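Visit notes: Onunbridge automation open day, August 19, 2021

Typed up on the train so excuse the state of it. Went mostly to get prices. We have a line in next year's budget that just says "handling, end of belt" and no real number behind it, and the quotes are due in December.

Got there late, missed the coffee and the welcome talk. Registration desk had run out of lanyards. Straight to hall two, which is where the small parts stuff was. Hot in there.

Vermeulen first. Belts and frames only, no robots. Good people to talk to, knew their lead times without looking them up. A short belt like ours is 5 weeks, longer if you want a color other than green. They will sell you the stand separately, which suits us, we have two old stands that are fine. Asked about spare rollers – stocked, not expensive. Asked about guarding – not them, talk to somebody else. Fair enough.

Then the Nalow cell, the one I had come for. Two-handed robot at a belt, white plastic parts, blue bins. Stayed there longest.

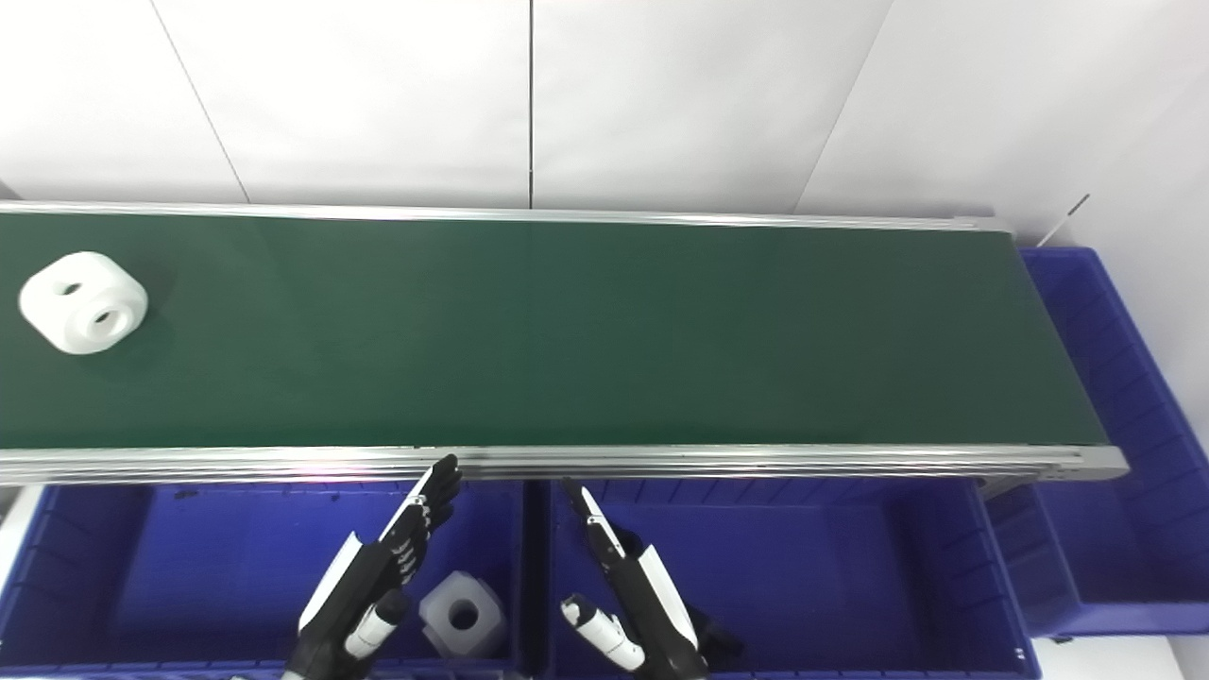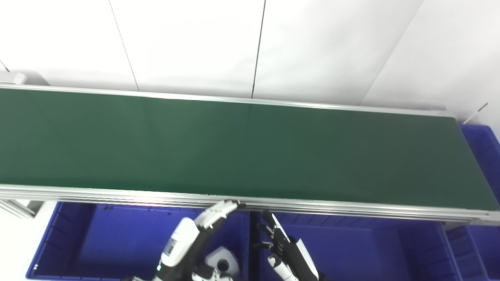

The thing I wrote down three times is bins. We always budget the robot and the conveyor and then somebody goes out and buys bins in week one from petty cash. Wrong size, wrong height, and then the whole layout gets moved to suit the bins. Needs its own line in the plan. Crates, dividers, something to stop them sliding, spares. I put 182 dollars a set in my notes, to be checked against the supplier we use now.

Second thing, hands. Nalow quote them separate from the arms, and the service plan covers the arms only unless you ask. So ask. Fingers are treated as a wear item. The rep would not give me a life figure, just said it depends on the part, wich I suppose it does. I want a spare hand in the quote from day one, not as an extra we have to go begging for in spring.

Third, floor space. Measure ours again before anyone signs anything. Door side is tight and we lose more of it when the pallet truck is parked there.

Sinuver stand after lunch (sandwiches, ok, parking was worse). They do leasing. 4 year term, service included, option to buy at the end. The monthly looked nice until I asked about installation and training – both on top. Training was quoted at 1000 dollars per person, which for our shift pattern adds up fast. Still worth a proper quote, as leasing comes out of a different pot and might get through quicker. Need to ask accounts if that is still true, the rules changed last year I think.

Did not get to the vision talk, room was full. Slides are supposed to be emailed.

To do –
Proper quote from Nalow, hands and service as seperate lines
Vermeulen price for belt and frame without stand
Sinuver lease, all in, with training for two people instead of the whole shift
Measure door side
Sort a box of our own parts to send for a trial, mixed ones, include the awkward ones with the lip

Nalow said they will run customer parts for free if we pay shipping both ways. Would like to do that before the quotes are in. Box can go out as soon as someone tells me which parts we are allowed to send.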